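Three Verses

So my band Flinia finally got asked to make a music video, and by "asked" I mean Annelies Verbeke told us we were making one and I'd better bring sandwiches.

The song was "Haron." I wrote it on the bus in October, three verses, no chorus, and I sing it like I have a cold (I did have a cold). Annelies wanted me walking into a lake at dawn. I said I can't swim. She said the water only came up to my knees, and anyway, could I look sadder?

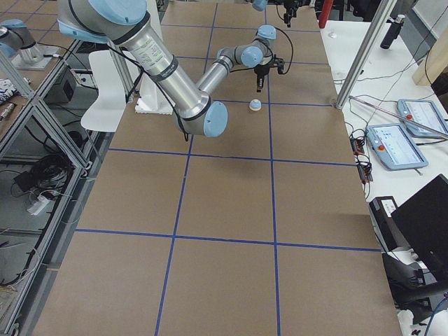
Blue tape on brown paper, with a robot arm over the table.

We got to the lake at five. Ákos Nyitrai had the speaker under his coat so I could hear the track, and he kept starting it in the wrong place! Second verse, second verse, then the dog-food ad his phone played between songs. I went in up to my knees, then my waist, because Annelies is tall and measures everything by her own knees.

"Keep singing," she yelled.

I kept singing. A man in a rowboat drifted right behind me, eating a peach, and he knew to stop chewing when I hit the high note.

We did it two more times and he was gone for both. Annelies used the first one. My mother has watched it 1000 times, she says, and she still asks me who the fellow with the peach is and if he's single.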